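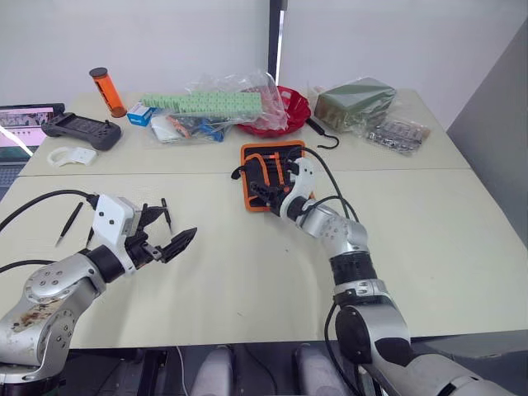
Hello again from the bench! Most of you know by now that our little corner of Zorkex has been busy gathering examples for Kanaan, our learning system for two-armed handling jobs. After weeks of cups and boxes (so many boxes) we've moved on to tool pouches, and I've been having far more fun than I expected.

The idea is simple enough. One of us runs both arms through a job by hand, the joint positions and the camera views get saved together, and later Kanaan trains on the whole pile. We want 600 good examples of pouch work before we train anything. As of Friday night we had 149. Yupin Chaimongkol keeps the tally, and she's strict — if I bump the pouch and then fix it with a clumsy shove, that one goes in the "maybe" folder and doesn't count.

Fabric is the hard part. A box stays the shape it was when you let go of it, but a pouch folds and slumps and turns itself a few degrees every time you touch it, so each example starts from a slightly different place. That's good for the learning, and rough on my patience!

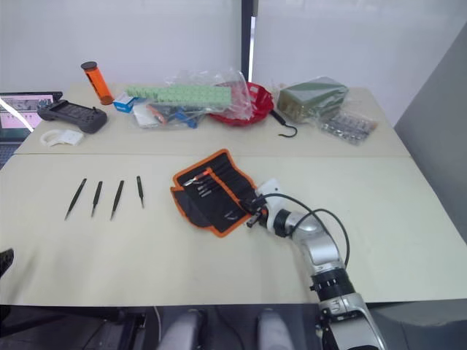 Tweezers to the left of the open tool roll, right arm close by.

We change the layout between batches. Some batches have loose tools next to the pouch, some have only the pouch, and the clutter along the back stays put so the system gets used to ignoring it. Montri Noiphan wanted to clear all that away in week one. I talked him out of it, and I'm still pleased with myself.

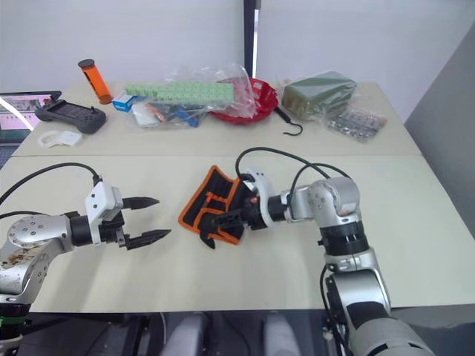 Right gripper over the pouch, left one open and waiting its turn.

A batch is 20 examples, and then we swap drivers. I used to push on past that, but Yaowalak Boonyarit went back through my recordings and showed me how jerky I get once I'm tired. Kanaan would learn the jerks along with everything else, so now I stop and have a coffee.

The part I keep practicing is bringing both grippers in close together. You have to watch two sets of fingers and the orange edging at once, and my left hand is always a beat behind my right.

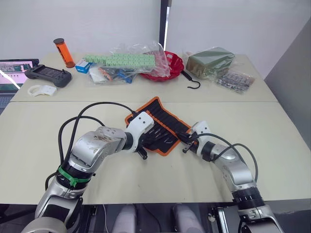

Coming up in January

Hugo Figueroa is joining us as a third driver, hooray! We'll finish the pouch set first and then start on zippers, which I'm already dreading. If you'd like to try driving the arms for an afternoon, just reply to this email and I'll find you a slot.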